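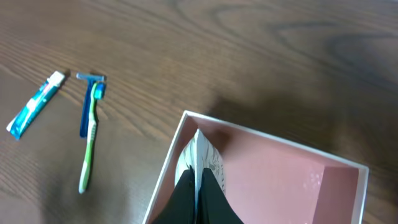

What is a travel toiletry kit?
A small set of washing and grooming items packed for a trip, most often a toothbrush, toothpaste and a razor, kept together in a box or pouch.

Travel toiletry kit
Also wash kit, dopp kit, overnight kit. Sold ready-made or put together at home.

Contents
Toothpaste in a travel-size tube, crimped at one end, screw cap at the other. Toothbrush, full length or folding. Disposable razor, plastic handle. Soap, comb and floss in larger kits. The Wumix overnight set has 4 items, the Cleltine set eight.

Containers
Zip pouch, roll-up bag or open box. Boxes are easier to pack and wipe out but take up more room in a suitcase. Skovex boxes come in white and gray, lids sold seperately.

Packing
Usually laid out on a table first, then boxed. Tube goes in cap up. Razor heads covered if a cover came with it. Brushes dried before packing, other wise they smell by the second day. Long handles set corner to corner.

Hotel use
Given out at the front desk on request, or left in the bathroom. The Võ guesthouse keeps 110 kits in stock, refilled every Monday.

See also: Toiletry bag; Travel-size goods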